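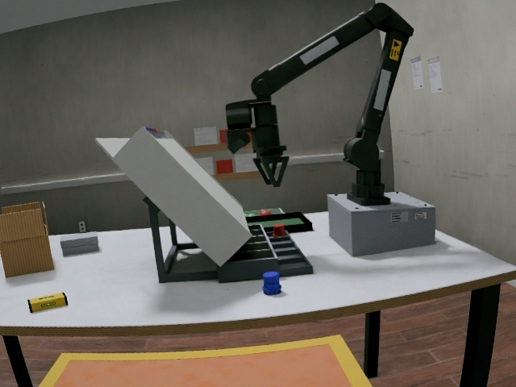

Caring for Printed T-Shirts at Home

Belmonte Apparel Care Guide

A screen-printed shirt will keep its color and shape for many years if it is washed gently and dried with little heat. The guidance on this page applies to all short-sleeved and long-sleeved shirts in the Belmonte range, including limited runs that cannot be replaced once they have sold out. Customers who own a shirt from another maker should follow the label sewn into that garment first.

Before the First Wash

Do not wash a newly printed shirt for 4 days after it arrives. The ink is cured before shipping, but heavy prints benefit from a short rest on a hanger. Remove the paper size strip from the chest by lifting one end slowly. If adhesive remains, press a piece of masking tape over it and pull away. Nail polish remover and lighter fluid will soften the ink and must not be used anywhere near the print.

Dark shirts, in particular the black, navy and brick red, release some dye in the first two washes. Wash them alone or with other dark items.

Washing

Turn the shirt inside out and fasten any zippers on other garments in the same load. Use cold water, a mild liquid detergent and the gentle cycle. Measure the detergent with the cap. Too much soap leaves a film on the cloth that dulls the print and makes the cotton feel stiff.

Chlorine bleach is not suitable for any printed garment. Oxygen bleach may be used on plain white shirts, and on white shirts with a single-color print, provided that it is fully dissolved before the clothes go in.

Fabric softener should be left out. It coats the fibers and, over many washes, can cause the edges of a thick print to lift. Half a cup of white vinegar in a separate rinse cycle will soften cotton well, and the smell fades as the shirt dries. Vinegar must never be combined with bleach.

Stains

Treat stains from the back of the fabric, so that the stain is pushed out of the cloth and not further into it. Test any product on the inside of the hem before use.

Coffee and tea: Rinse with cold water, apply a little liquid detergent and leave for ten minutes before washing.

Cooking oil: Cover the mark with cornstarch, leave for an hour, brush off, then work in a drop of dish soap with a finger. Large marks may need a second treatment.

Underarm marks: Mix baking soda and water to a thick paste, spread it on the inside of the shirt and leave for half an hour. Rinse thoroughly. Do not let the paste dry on a print.

Ballpoint ink: Place a clean white cloth under the mark and dab with rubbing alcohol. Stop at least an inch from the printed area.

Do not tumble dry a shirt until the stain is gone. Heat will set most marks permanently.

Drying

Lay the shirt flat on a rack, or hang it from the hem with two clothespins placed at the side seams. Hanging a wet shirt by the shoulders stretches the neckline. Keep colored shirts out of direct sun, especially in July, when a single afternoon on the line can fade a bright shade on one side.

Where a dryer must be used, select the lowest setting and take the shirt out while it is slightly damp. Smooth the collar and side seams by hand.

Ironing

Iron on the reverse side only, at a medium setting for cotton and a low setting for blends. Never place the iron directly on a print. If the printed area is badly creased, cover it with a thin cotton dish towel and press lightly without steam. Allow the shirt to cool before folding.

Folding and Storage

Fold shirts with the print facing outward and without a crease through the design where possible. Shirts stored for a full season should be clean and completely dry. Place a sheet of acid-free tissue between prints that would otherwise touch, and use a cotton bag or a lidded box in a cool closet. Plastic dry-cleaning bags trap moisture and should be removed.

Small Repairs

A loose hem may be closed with a short running stitch in matching thread, taken loosely enough that the fabric can still stretch. For a pinhole, apply a small patch of fusible web and light jersey on the inside. Cracked prints cannot be restored at home, and craft paint applied over the crack will usually flake in the wash.

Questions

Questions about a particular fabric or print may be addressed to Menaka Wickramasinghe, Garment Care, Belmonte Apparel. Please give the style name and the wash code printed on the inside label.

Page reviewed Wed 30 May by Mitali Begum, Customer Service.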